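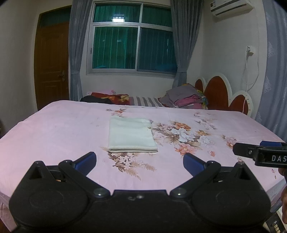
The mint towel, folded, on the flowered sheet.

Stories | Essays | Letters | Archive | About

Stories > Short Fiction > The Good Towel

The Good Towel

December 4, 2020

My aunt's house in Indlow had one linen closet, and it was so narrow that you had to turn your shoulders to reach the back of it. She had kept it for most of her life, and when she went to live at Cadstead, where the sheets are sent out and come back pressed by strangers, she asked me to go through it before the house was let. She didn't ask my cousins, who are quicker than I am. She asked me, and then she telephoned twice that evening to tell me how to fold.

"In half the long way first," she said, "and then in half again, and then you bring the ends over. You want the fat side facing out."

I told her I knew how to fold a towel. I was fifty-three years old and had raised two boys who between them had used every towel ever woven. She said that was fine, and then she told me again.

So I went over in September, on the early bus, with a sandwich and a roll of labels, and I opened up the front bedroom because it had the biggest bed. The pink sheet with the flowers on it was still stretched over the mattress, the one I slept on the summer I had chicken pox, when I used to lie there and run my finger around the petals to keep from scratching. It had gone paler, or I had remembered it brighter. I didn't strip it. It made a good clean place to work, and I suppose I liked having it there.

I'd thought it would be a morning. But a closet like that goes back and back, the way a person's talk does when they've been alone a while. There were pillowcases with drawn-thread edges that had been somebody's wedding present, and tablecloths for a table that had been sold before I was born, and a bath mat from the Sernel Hotel, which I had certainly never heard her mention staying at. There were hand towels with the price still pinned to them. There was a flat parcel in brown paper that held nothing but more brown paper, beautifully smoothed. On the inside of the door she had tacked up a list in pencil, with the shelf for each thing, and at the bottom it said GOOD TOWEL - TOP, LEFT, and that had been underlined so hard the pencil had gone through.

I got the step stool from the kitchen. Top, left, behind a blanket, there it was, a towel the color of those after-dinner mints that came in a paper cup, so pale a green that it was nearly white, and plush all the way through. As far as I could tell, it had never once been near a wet person.

Well, I knew that towel. I hadn't thought of it in forty years, but I knew it the way you know a stair in the dark. It was for company. When I was small and stayed the night I was given the thin striped one, and I was told, kindly enough, that the good towel was for when company came, and I used to lie on my flowered sheet and wonder who company was. I pictured a woman in a hat. I thought she must be coming a very long way, on the Tarigan train maybe, and that when she finally got there she'd be so tired and so dusty that only that towel would do.

She never did come, or not while I was there to see it. My uncle's brother came, and he got a striped one. The minister came, but only for supper, and he dried his hands on his own handkerchief - my aunt talked about that for a week.

I shook the towel out over the bed, mostly to see how big it was, and then of course I had to fold it again. I did it my own way first, in thirds, the way I do at home. It sat there looking like something in a motel. So I opened it and did it hers, in half the long way, in half again, the ends over, pressing the air out with my forearm as I went, and I turned it so the fat side faced me. One end came out a little narrower than the other. There was a crease across the far part I couldn't coax out, not with my palm and not with the side of my hand, and after a while I let it be.

Then I sat down on the edge of the mattress and ate my sandwich, leaning well forward on account of the crumbs, and kept the towel company.

She called around three. She wanted to know if I had gotten to the top shelf yet, and I said I had, and she asked was it there, and I said it was. There was a long stretch of nothing on the line, and somebody's television going behind her.

"I thought you might bring it," she said. "They have a shower here with a seat in it. It's quite a nice shower."

I said I thought she had been saving it for company.

"I was," she said. "I got tired of waiting on them."

The last bus that would connect to Cadstead left at ten past four, and I had hardly made a dent in the pillowcases, but I put the towel in my bag with the sandwich paper taken out and shaken, and I carried the bag on my lap the whole way so that nothing would be set on top of it. She had me unfold it when I got there. She looked at both sides, and held a corner of it to her cheek, and then she had me fold it again while she watched.

"Fat side out," she said.

We use cookies to remember your reading preferences. By continuing to read, you agree to our use of cookies. Accept | Manage settings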